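Wendari opens its doors for an afternoon of fruit sorting by gripper

Visitors tried the hand-held tools themselves at the July open day

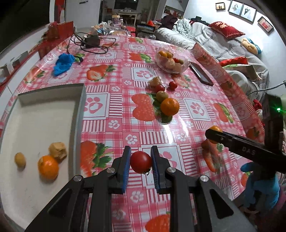
Fung-ping Chuang thought the small fruit was the hard part, and said anyone who had packed fruit for a living would have told the designers the same thing. An orange forgives a clumsy grip, Chuang said, but a little tomato rolls away as soon as one side touches it before the other.

That was a common view at Wendari's open day, where 60 people signed up to watch and take a turn. The group works on teaching robots to handle everyday objects, and it gave the afternoon over to the part of the job that people outside rarely get to see. A person holds a gripper, picks things up and puts them down, and the recordings are later used to train a robot arm to make the same kinds of moves.

The task on show was moving fruit between a patterned tablecloth, a pale tray and a clear plastic bowl. There were tomatoes and oranges in more than one size, so that a grip that suited one piece would not always suit the next. The grippers have two fingers with blue pads on the inside, and they close on an object from both sides.

Sum-yee Lo, who ran the sessions, kept her introduction short. She told visitors to move at a normal pace, to bring both fingers down before closing them, and to let go only when the fruit was resting on something. She asked people not to nudge a piece into place with their free hand. If they dropped one, they were to leave it where it landed and go on to the next.

Each turn lasted 18 minutes, including time to get used to the tool. Most people squeezed too hard at the start, Lo said, and then went too far the other way. She had a few tomatoes set aside as replacements and used most of them before the first break.

The first group started at 1 p.m. and the last finished shortly before 6. People who were waiting could follow a talk in the next room by Poul Hafþórsson, who looks after the recordings once they are made. He showed a few good ones and a larger number of bad ones. In the bad ones a finger covers the fruit at the wrong moment, or the person changes their mind halfway and goes for a different piece. Those are kept too, he said, but they are marked and handled separately.

By closing time the visitors had made 357 recordings. Hafþórsson said he would not know how many could be used until they had been checked, and he declined to guess. Checking is done by hand and takes longer than the recording itself.

Several questions from the floor were about the patterned cloth. Lo said a plain white surface makes the job too easy. A robot that has only seen tomatoes on a white table may have trouble in a kitchen where the table is covered with something busy, and a cloth with printed fruit on it is a fair test of whether it can tell a real strawberry from a picture of one. The group changes its cloths often and takes suggestions.

Calum Gourlay came with his two teenage sons and stayed for two turns. He said he had expected to see a robot do the work and was surprised at how much of it still comes down to people repeating a small motion. His older son got all his fruit into the bowl on the second try. Gourlay did not, and put it down to his glasses.

Others were less sure what the work is for. One woman asked whether a machine that moves one orange at a time would ever be worth the money. Lo answered that speed was not the aim at this stage and that fruit was a stand-in for many other things of about that size and softness. She did not give a date for when a robot trained this way might be put to use.

The group has held one earlier open day, which drew 40 people and did not include hands-on turns. Chak-lun Yang, who handled sign-ups for both, said the waiting list was long enough this time that a third is being planned for the fall. It will use folded towels and small clothing in place of fruit. Turns will be shorter so that more people can take part.

Sign-up for the next open day will be posted at the front desk and in the Wendari newsletter. There is no charge. Children under 12 may watch but will need an adult with them to use the grippers.

Contact the newsroom | Copyright Trenine News. All rights reserved. | Back to top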